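Entertainment > Celebrity > Threads

Latest | Film | Television | Music | Fan Mail

Huerta Entertainment Desk
25 May 2018

1/ The Huerta Entertainment Desk has received a large number of messages concerning actor Isauro Ibarra and singer Wondimu Lencho, and whether the two are recording a song together. This thread sets out what has been confirmed and what has not.

214 shares | 88 comments

2/ The discussion began on Tuesday night, when Mr. Ibarra posted a short clip to his personal account. It shows a hallway and a closed door. A man can be heard humming. The caption consists of a single musical note.

3/ Within the hour, followers had matched the tune to the closing bars of "Lernska," the title song of Mr. Lencho's second album. The Desk has compared the two recordings. The melody is the same for the first line and then departs from it.

4/ Mr. Lencho did not comment on the clip. He did add a "like" to it, removed it, and added it again the next morning. Screenshots of all three stages have been shared widely by fan accounts.

5/ The Desk contacted the management of both artists. Mr. Ibarra's office replied in writing: "Isauro is enjoying a period of rest after filming and has no music news at this time." Mr. Lencho's office acknowledged our message and has not yet sent an answer.
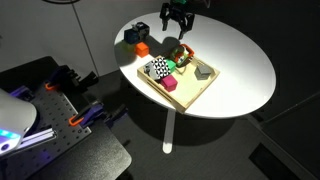
Cubes on a round white table.

6/ Readers will recall that the two men first met in April, backstage at the Pliden Awards, where Mr. Ibarra presented the prize for Best Live Act. Mr. Lencho won. Their embrace on stage lasted long enough for the orchestra to begin the next cue.

7/ Mr. Ibarra has sung in public before. He performed 3 numbers in the television musical "Kullorska," and the soundtrack credits him under his own name. Several readers have written to say that his voice was dubbed. The production company has stated that it was not.

8/ A fan petition asking for a full duet stood at 2,419 signatures when this thread was prepared. Its organizers had set a goal of 1,000. They have since asked supporters to stop sending flowers to the recording studio, which shares its front desk with a dental practice.

163 shares | 41 comments

9/ On the question of a release date: a post claiming that a single will appear on the 9th of next month has been passed along many times. The Desk has found no source for it. The account that first made the claim has deleted the post and changed its name.

10/ On the question of romance: neither artist has spoken about his private life in connection with this matter. The Desk does not report on relationships that the people concerned have not chosen to discuss, and comments of that kind under this thread will be hidden.

11/ Correction to post 3: "Lernska" is the title song of Mr. Lencho's third album. His second was self-titled. We thank the readers who wrote to us, including those who wrote more than once.

12/ Mr. Lencho is due to appear on the Huerta morning program next week for an interview arranged before the clip was posted. Questions from the public may be left as replies until noon on the day before the broadcast. Please keep them to one per person and include the name of your town.

13/ The Desk will add to this thread if either office issues a further statement.

97 shares | 132 comments

Previous thread | Next thread | Back to Celebrity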